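Amik Baking Tools
Home / Pastry / Rolling pins

The Skerkik Rolling Pin Set

$141.00
In stock, ships from Hollis
Quantity: 1
Add to cart

I have rolled out a lot of pie crust in my life and for most of those years I did it badly. Thick in the middle, see-through at the edges, shaped like a map of somewhere with a complicated coastline. I figured I just had bad pie hands (my mother told me so, lovingly, every Thanksgiving). Then Roya Rezaei let me borrow a long tapered pin she had turned for herself, with no handles on it at all, and I made two crusts that night and then I didn't want to give it back.

So now we make them! Roya does the turning and I do the sanding, the oiling, the packing and all the talking, as you can probably tell.

The Skerkik is a French-style pin, meaning it's one solid piece of maple that gets narrower toward both ends. You roll with your palms flat on the wood. It feels odd for the first crust or so if you grew up with the kind with red handles, and then it's lovely, you can feel the dough through it and you know right away if one side is getting ahead of the other. To turn the dough into a circle you just lean a bit on one end and let the pin swing. My crusts still aren't perfect circles but they cover the dish with enough left over to crimp, and that's all I ask.
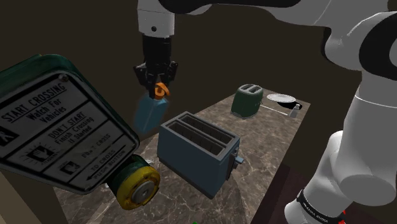 Blue bottle with its orange handle, above the counter by the toaster.

What comes in the set

The pin itself. It weighs 838 grams, which is heavier than most tapered pins you'll find. I asked for that on purpose. With cold butter dough you want the weight doing the work so your shoulders don't have to.

A pair of thickness rings. They slip on over the ends and hold the pin up off the board so the dough comes out the same all the way across. Leave them off for pizza or flatbread or anything else where you don't care.

A pastry cloth, hemmed, heavy cotton, big enough for a large pie crust with room for your flour mess around it. Rub flour into it well before you start – really work it in with your hand – and the dough won't grab.

A small tin of Nidon, our board and pin oil. It's mineral oil and beeswax and it smells like nothing much. One tin lasts me ages.

How I use mine

Get the dough out of the fridge and give it a few minutes on the counter. If it cracks when you press on it, it's too cold, so go and do something else for a bit. Then whack it. I mean it, hold the pin across the disk and press down firmly, turn the dough, press again, until it's flattened out and a little bendy. Only then start rolling, from the middle out, and stop just before you get to the edge. Quarter turn, roll again. Keep it moving. If it sticks at any point, more flour underneath.

When it's big enough, lay the pin on one side of the dough and roll the whole thing up loosely around it, then unroll it over your dish. This was the part I used to mess up every single time, with a fold and a prayer and then a patch job. With a long pin it's easy, there's nothing in the middle for the dough to catch on.

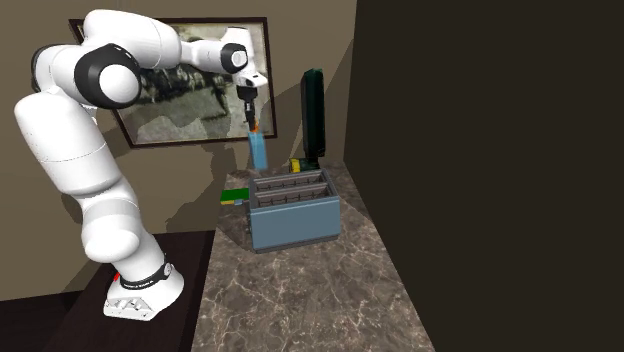

After that, chill the lined dish again before you fill it. I know, more waiting! But the butter has warmed up from all that handling and it needs to firm up or your nice crimped edge will slide down the side in the oven. I usually peel my apples while that's happening.

It's good for more than pie, too. I use mine for cinnamon rolls, for sugar cookies (with the rings on, always, or the thin ones burn before the thick ones are done) and for crushing graham crackers in a bag, though Roya makes a face when I say that.

Looking after it

Wipe it with a damp cloth and dry it right away. If there's dough stuck on, let it dry and scrape it off with a plastic scraper. Please don't soak it and please, please don't put it in the dishwasher. Oil it when it starts to look pale, rub it in with an old T-shirt, leave it overnight and wipe off whatever's left.

The pastry cloth can go in the washing machine but shake it out very well outside first. Flour and hot water make paste, and I've had to clean that out of a washer once already.

Things people have asked me

Can I buy the pin without the rest? Not at the moment. I sold them separately for a while and kept getting emails asking for the rings, so now it's all one box.

Is there a shorter one? Roya is working on one for small kitchens. I'm hoping for February but she won't be hurried and I've learned not to try.

Will the grain look like the one my sister got? Nope, it's wood. Some pins are very plain and some have a bit of curl in them. If you have a strong feeling either way, put it in the order notes and I'll dig through the shelf for you.

Do you engrave? Yes, up to 5 letters on one end, no extra charge. It adds a few days. Check your spelling, I'll burn in whatever you type!

Shipping and returns

I pack orders myself, usually within two days. If you get it home and you just don't like rolling without handles, send it back clean and un-engraved inside a month and I'll refund you. If it arrives with a crack or a dent, send me a picture and I'll get another one out to you.

Yvonne Dawber
Amik Baking Tools

Page updated September 7, 2024

You might also like: Nidon oil, large tin / Spare thickness rings / Pastry cloth, extra wide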